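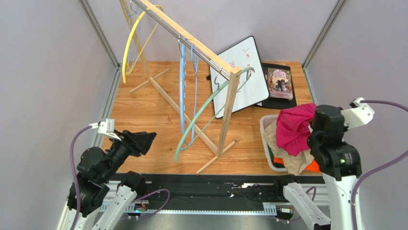
Chapter 4
When the Cable Is the Problem

I used to skip the first pages of every textbook I owned, so if you're planning to do that, go ahead, but come back before the lab. I'm going to tell you about a fault I chased for far too long, and most of what you'll do in this chapter grew out of it.

The bench was a two-arm setup we called Sado. (All our benches had names. Inthanon was next door and it never gave us any trouble, which made it worse.) Sado's job was laundry: take a garment out of a basket, get it onto a hanger, put the hanger on a rack, do it again. If you've never tried to make a machine handle a shirt, let me tell you that cloth is miserable stuff to work with! It never sits the same way twice, and it hides things from the cameras. So when Sado started stopping in the middle of a run, we all blamed the cloth.

What we saw was this. The right arm would go down to the basket, close on something, lift, and then halt with a joint torque fault. Clear the fault, start over, and it might run perfectly for the rest of the morning. Then it would stop again. The message in the log said the arm had felt more load than it expected, and well, sure, it was pulling on a heap of clothes. A sleeve had snagged on the basket rim, we figured. We bought a smoother basket. We lowered the lifting speed. Someone raised the torque limit, and I'm sorry to say that someone was me.

Please don't do what I did. A protective stop is the arm telling you it met a force that your plan doesn't explain. If you raise the limit before you know where the force came from, you've turned down the one voice in the room that was telling you the truth. We'll come back to limits in the second half of the chapter, and to who should be allowed to change them.
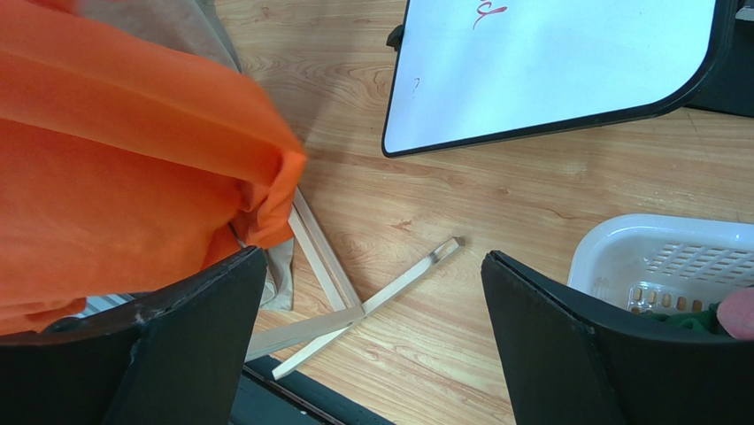

I finally got somewhere when I quit reading the logs one at a time and put them side by side. The controller at our Willdale lab kept a cycle counter, and the first hard failure, the one where the wrist camera went black and stayed black, came at cycle 2,996. I went back through everything after cycle 2,000 and pulled out each torque stop I could find. There were 20 of them. I'd expected them to be scattered all over the workspace, wherever a sleeve happened to catch. They weren't! Every single one had the wrist turned nearly as far as it would go, and in several of them the gripper hadn't closed on anything yet.

So there was no cloth involved. The wrist camera's cable ran down the outside of the arm, and we'd left a nice generous loop in it so it wouldn't pull tight. When the wrist rolled far enough, the loop swung around behind a joint housing and got pinched. The arm felt the tug and stopped. Each time we cleared the fault and drove the arm home, the cable slipped free again, and by the time anyone walked over to look, it was hanging there as innocent as you please. A little more of the jacket wore away each time.

The repair was a new cable, a Zusham strain clamp, and a software limit on wrist roll. It took less than an afternoon, and I put the torque limit back where I'd found it.

In this chapter we'll work on faults that come and go. You'll learn to write a fault entry that records the pose of the arm along with the error code, to sort old entries by pose, and to check a cable through its whole range of motion with the power off and your hands clear of the pinch points. We start with the fault entry. Get out a log from your own bench, the messier the better, and turn to Section 4.1.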